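### 4.2 仕分け工程における作業分担の変化

本節では、Gultstead事業所の仕分け工程を対象に、双腕ロボットの導入が作業者の職務に及ぼした影響を述べる。同工程では従来、容器の取り出し、内容物の確認、トレーの整列をすべて手作業で行っており、一勤務あたりの取扱数は2,000点であった。導入後は、把持と移載をロボットが受け持ち、作業者は容器の配置、例外品の判断および停止時の復旧を担当している。

聞き取りは、同工程に従事する作業者15名に対し、一人60分の半構造化面接として実施した。回答では、腕を上げたまま行う動作の減少を評価する意見が多く見られた。一方、復旧作業の手順が一部の熟練者に集中し、休憩の取得時刻が装置の停止に左右されるとの指摘もあった。Hsieh方式の職務分析表を用いて整理したところ、身体的負荷に関する項目は低下し、監視および待機に関する項目は上昇した。

作業台上の物品の置き方も論点となった。透明容器とトレーは形状や大きさが異なり、重ね方や傾きによって把持の難易度が変わる(図3)。作業者は当初、各自の慣れた位置に容器を置いていたが、現在は始業前の10分を配置の確認に充てている。

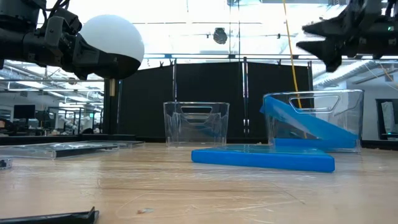
図3 仕分け工程の作業台。左側のグリッパが白い球体を保持し、台上に透明容器2個と青色のトレーが置かれている。

配置の確認は正式な職務記述に含まれておらず、評価の対象にもなっていない。Harkov事業所では同種の作業を独立した職務として定めており、両事業所の差異については4.3節で検討する。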